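**BRENPORT** – The Brenport Public Library will lend craft supplies, hand tools and small kitchen equipment from its main branch beginning in October, under a program approved by the library board at its regular meeting.

The collection will open with 426 items, most of them donated by residents of Brenport and the neighboring town of Fakcombe. Cardholders aged 18 and over may borrow up to two items at a time for a period of 12 days. Items may be renewed once, provided that no other borrower has placed a hold.

"Residents have asked for this service for several years, and the branch now has the storage to offer it properly," said Anwara Jayasinghe, director of the library. "We expect sewing machines and cake pans to be the most requested items in the first months, and we have planned the shelving with that in mind."

The former periodicals room on the ground floor has been cleared for the purpose. Back issues of newspapers and magazines were moved to the lower level during the summer and remain available on request at the reference desk. The room has been fitted with closed cabinets along two walls, a service counter and a sink. The door to Dalen Street, which had been locked for many years, will again be used as a public entrance during lending hours.
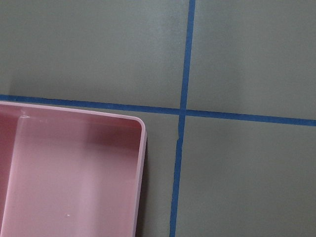
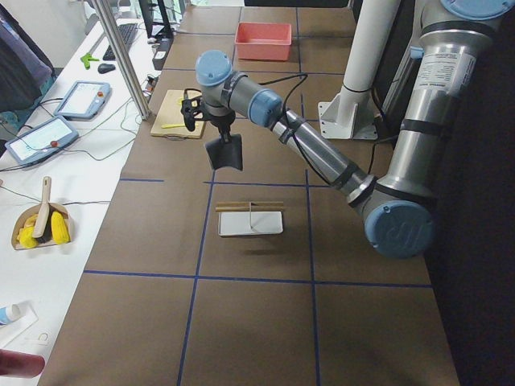
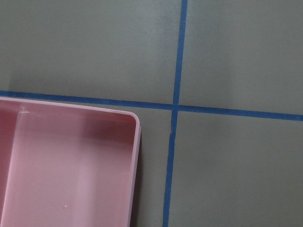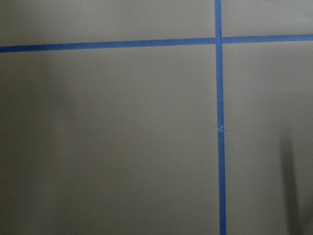
*Blue tape divides the surface in all four views.*

Borrowing will be free of charge. A late fee of one dollar per day will apply to each overdue item, up to the cost of replacement. Borrowers will be asked to sign a short agreement the first time they use the service, and the agreement will remain on file for as long as the library card is valid. Cards issued by the Fakcombe library will be accepted under the existing exchange arrangement between the two towns.

Power tools are excluded from the first year of the program. The board considered a proposal to include drills and sanders but deferred the matter until the library's insurance policy comes up for renewal. Ladders, camp stoves and infant car seats are also excluded, and the library will not accept them as donations.

The cost of the cabinets, counter and plumbing was met from the branch improvement fund. Stiteck, a hardware supplier based in Brenport, donated 200 storage boxes and will sharpen the collection's scissors and garden shears at no charge through the end of next year. The catalog will be maintained by existing staff, and no new positions have been created.

Items may be reserved through the library's online catalog or by telephone. They must be collected and returned at the Dalen Street counter – the outside book drop may not be used for this purpose, and staff at the main circulation desk will not be able to accept returns. Lending hours will be from 1 p.m. to 6 p.m. on days when the branch is open. Kitchen equipment must be washed and dried before it is returned.

Nearly 400 residents completed a survey on the program in the spring. Sewing and baking supplies ranked highest among the categories proposed, followed by garden tools and picture-hanging kits. Several respondents asked for musical instruments, which the library may consider at a later date if suitable storage can be found.

Donations are being accepted at the reference desk until the end of September. Items should be clean, complete and in working order, with printed instructions where these are available. The library cannot arrange pickup and reserves the right to decline any item. A donation form, together with the full list of excluded items, is available at the reference desk and at the Fakcombe library.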